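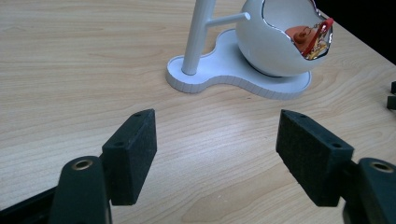

**【讨论】新手班还要不要花一整个下午教等高线？**

**楼主：石阶没有尽头** 2022-03-15

新手班的课表又要排了，群里吵了几天没有结果，搬到论坛上来说，方便后面的人查。

去年十月那一期的安排是：上午讲装备和补给，下午全部讲读图，晚上自由提问。结课之后收上来的意见，对下午这一段分歧很大。有人说终于弄明白图上那些线是什么，有人说坐了一下午，上山以后还是掏手机。

我的看法是压缩到一个小时，只讲三件事：图上哪边高哪边低，线密的地方陡，怎么把图和实地对上。剩下的时间改讲离线地图的使用，现在大家基本都用 Cleteo，很多人装了以后只会看那个蓝点，连轨迹怎么导入都不清楚。

请大家说说意见，最好结合自己带队的经历。

---

**2楼：灰背鸫**

不同意压缩。

手机用得熟的人出问题，多半出在图没读懂。去年秋天 Drutska 环线那次，走在前面的几个人一直看着蓝点在轨迹上，觉得没问题。后来轨迹在沟口有一段漂移，他们跟着漂移的那一段下了沟，偏了大约150米才停下来。看一眼等高线就知道那里应该沿着脊走，脚下开始往两边高起来的时候就该停。

150米在平地不算什么，在那条沟里来回用掉了大半个上午。

---

**3楼：小满带水**

楼上说的那次我也在。补充一点，当时队里有两个人是上过读图课的，也没看出来。所以上没上过课和会不会用，中间还差一截。

我觉得问题在于课堂上讲的和山上遇到的对不上。课上用的图是打印放大的，线条清楚，山脊山谷都标了颜色。到了山上，手机屏幕那么大，太阳一照，线都看不清。建议课上直接用现场会用到的图，该多小就多小。

---

**4楼：楼主 石阶没有尽头**

回3楼：放大图是为了后排能看见，这个可以改，每人发一张原尺寸的。

回2楼：你说的情况我承认，但那次的轨迹本身就有问题，是从别处下载的，没有人核对过。如果出发前有人教过怎么检查轨迹，也能避免。这正是我想加手机部分的原因。

---

**5楼：Farah Ginting**

我是 Nugroho 户外小组的，之前和你们合办过一次 Plesomwood 的林区穿越，说一下我们那边的做法，供参考。

我们的读图课分两次，每次不超过一小时，中间隔一周。第一次在室内，只认形状：山头、山脊、山谷、鞍部、陡崖。第二次在户外，找一个能看见对面山坡的地方，拿着图一样一样认。中间那一周布置一个作业，每个人用厨房里的东西自己堆一个地形，然后画出它的等高线。

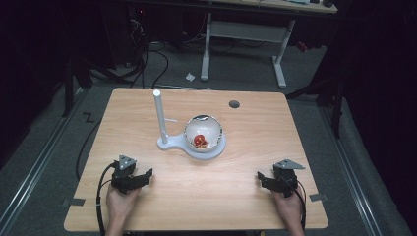 作业的形式不限。有人用湿沙子，有人用土豆切片，切土豆最直接，每一片的边描在纸上，叠起来就是一张图。切的时候厚度要一致，厚薄不一的话，画出来的线距就没有意义，这一点恰好可以用来讲等高距。交上来的作业第二次课会互相交换，拿到别人的图，要说出原来那个东西大概是什么形状，哪一面陡。能说对的人，第二次上山基本不用再教。

隔一周这件事也有作用，一次讲太多，记不住。

---

**6楼：灰背鸫**

土豆这个办法好。我们可以直接搬过来。

我顺便说一下等高距。很多人学了"线密就陡"以后，以为两张图可以直接比。等高距不同的图，线的疏密不能放在一起看。我们常用的那套图是20米一条，另一套老图不一样，有人把两套混着用，在老图上看着很缓，到了现场爬得直喘。

---

**7楼：不吃香菜的领队**

我支持楼主。

新手班的目的是让人能安全地跟队，新手班出来的人不会独自带队，也不该独自带队。跟队的人需要知道自己在哪里、离下撤点多远、天黑前能不能走完。这些手机都能回答。地形判断是领队的事，放到进阶班去讲。

另外也要考虑来上课的是什么人。大部分是周末走走，一年去几次。让他们学跑山的人那一套，学的时候辛苦，过两个月全忘了。

---

**8楼：小满带水**

回7楼：跟队的人也会掉队。掉队的时候手里没有领队。

---

**9楼：不吃香菜的领队**

掉队了应该原地等，这个装备课上讲过，比学会读图重要得多。一个半懂不懂的人拿着图自己找路，风险更大。

---

**10楼：灰背鸫**

原地等是对的，这个没有争议。但是"等"也要知道等在哪里。谷底和鞍部风口都不是过夜的地方，能从图上看出旁边有一块缓坡，走过去几分钟的事。

---

**11楼：旧地图收集者**

潜水很久，这个话题我说几句。我不带队，但是看图看了很多年。

等高线难学，主要是初学者一条线一条线地看。单独一条线没有多少信息，要看一组线之间的间隔怎么变化。我教家里的孩子时，一开始不用地图，先让他看有疏密变化的东西，看熟了再换成图。

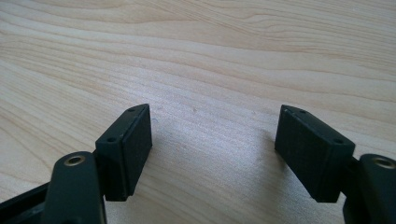
练习的目标只有一个，就是不数线也能指出哪里密、哪里疏。随便什么有纹路的平面都可以，梯田照片、水波、衣服的褶子。我手边的桌面也能用：木纹上半部分有些地方收成窄窄的波纹，中间一带的纹路宽而松，往右上方又慢慢弯上去。如果当成等高线来读，上半部分那些窄纹就是陡坡，中间是缓坡，走路当然走中间。这样看上几分钟，再拿出真的地图，眼睛会先落到疏密的变化上，不会再盯着某一条线的走向。要注意的是木纹终究不是等高线，它没有高程，哪边高哪边低要另外规定，练完要跟学的人讲清楚，不然会留下错误的印象。

第二步才是高低。我的做法是先找水。图上有溪流的地方一定是低的，从溪流往两边推，就不会把山脊和山谷看反。等高线的V字尖指向上游，这一条记住以后，没有标高的小块地方也能判断。

第三步是计曲线，就是每隔四条细线加粗的那一条。很多人忽略它，其实爬升量主要靠它来估。

---

**12楼：石阶没有尽头**

先找水这一条可以写进讲义。我自己看反过，在一张没有着色的复印图上，把一条长长的山脊看成了沟，到现场站了半天才转过来。

---

**13楼：绿水壶**

我是上期学员，从学员的角度说。

下午那节课，前面一半我听得懂，后面讲到剖面图就跟不上了。画剖面图要量、要点、要连线，我到最后也没画完。讲课的老师很耐心，但是时间都花在用尺子上了。后来上山一次也没有用过剖面图。

真正有用的是课间有人教我用拳头看：四个指节是山头，指节之间是鞍部，手背往下的指缝是山谷，在手上用笔画几圈再摊开手掌，线就变成图了。这个我到现在还记得。

所以如果一定要压缩，建议把剖面图去掉，拳头留下。

---

**14楼：灰背鸫**

剖面图是我讲的。接受批评。

不过剖面图有一个用处，别的方法替代不了，就是判断看不看得见。从一个点能不能望到另一个点，中间有没有挡住，画一条线就清楚了。选集合点、约定看对面信号的时候用得上。可以挪到进阶班。

---

**15楼：不吃香菜的领队**

剖面图挪到进阶班，同意。

我再提一个问题，读图派一直没有回答：图上看不出来的东西怎么办？Plesomwood 南边那一段，图上看着是一条平缓的宽脊，实地起伏不断，新手按图估时间，估少了很多。学了等高线反而更相信图。

---

**16楼：Farah Ginting**

那一段我熟，可以解释。

那条脊上有一个鞍部，高程121米，旁边紧挨着一个小丘，顶上是132米。等高距20米的图上，120米画一条线，140米画一条线，两个点都落在这两条线之间，所以小丘在图上完全不出现。那条脊上类似的小丘接连好几个，每一个都要上去再下来，图上却只有一大片空白。

这属于等高距的限制，讲课时应该专门讲。我们的说法是：两条线之间的空白，里面可以藏下将近一个等高距的起伏。看到宽而空的地方，时间要多留。手机里的爬升数据在这种地形上也不准，它用的高程数据同样粗，只是显示出来的数字看着很精确。
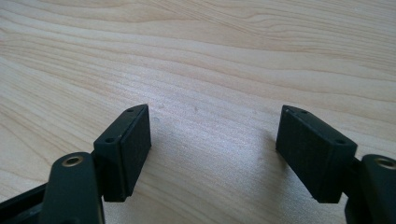 所以我们户外那次课会故意选一个有小起伏的地方，让大家先按图估时间，再走一遍，把差的时间写在图边上。以后再看到类似的空白，就知道该往上加多少。每个人的步速不一样，加多少要自己走出来，别人的数字只能参考。

---

**17楼：不吃香菜的领队**

这个解释我接受。如果课上能讲到这一层，我不反对多给一点时间。我反对的是把一下午花在画图上。

但是我仍然认为手机部分不能少。轨迹导入、离线底图下载、省电设置，这三样上期有一半的时间是在山脚下停车场里现教的，全队等着。

---

**18楼：小满带水**

手机部分可以改成课前自学，写一份步骤，出发前一天在群里交截图。没交截图的不上车。这样不占课时。

---

**19楼：绿水壶**

自学我担心年纪大一点的学员。上期和我同组的阿姨，下载底图弄了很久，不是她不认真，是那个按钮藏得太深，更新以后位置又变了。步骤里最好配上当前版本的界面，每期开课前核对一次。

---

**20楼：石阶没有尽头**

汇总一下目前的意见，有遗漏请补。

- 读图分两次上，室内一次，户外一次，中间隔一周。
- 室内课：认形状、先找水、疏密、等高距的限制。用原尺寸的图。
- 中间作业：土豆或者别的材料，第二次课交换着读。
- 户外课：按图估时间，实际走一遍，记下差值。
- 剖面图移到进阶班，由灰背鸫讲。
- 手机部分课前自学，交截图，另外安排一个人在线答疑。

还没有定的有两处。一是掉队以后怎么做，我倾向于只讲原地等，不讲自行转移；灰背鸫的意见是要加选点。二是户外课的地点，离市区近的山坡都修了台阶，起伏被削掉了，不太适合。

---

**21楼：灰背鸫**

选点的内容我可以压到十分钟，讲哪些地方不能待，不讲怎么找路。

户外课的地点，水库北面那个坡可以，能看见对面，也有小起伏，路没有修过。缺点是下过雨以后第一段很滑，要备一个替代日期。

---

**22楼：不吃香菜的领队**

只讲哪些地方不能待，可以。讲的时候请把"先原地等"放在最前面说，也放在最后再说一遍。

水库北坡停车位少，人多的话要拼车。

---

**23楼：旧地图收集者**

室内课需要老图做对照的话，我可以带两张过来，等高距不一样的，正好讲灰背鸫在6楼说的那个问题。图比较旧，折痕处快断了，看的时候不要折，也请不要用水性笔在上面画。

---

**24楼：石阶没有尽头**

谢谢，老图那天我准备透明膜盖着看。

课表初稿我这两天写好，贴在本帖后面。土豆由我来买，刀请各组自己带。

---

**25楼：绿水壶**

上期学员还能再来听一次吗？户外那次我想补上。

---

**26楼：石阶没有尽头**

可以，报名时在备注里写"旁听"，车费照付。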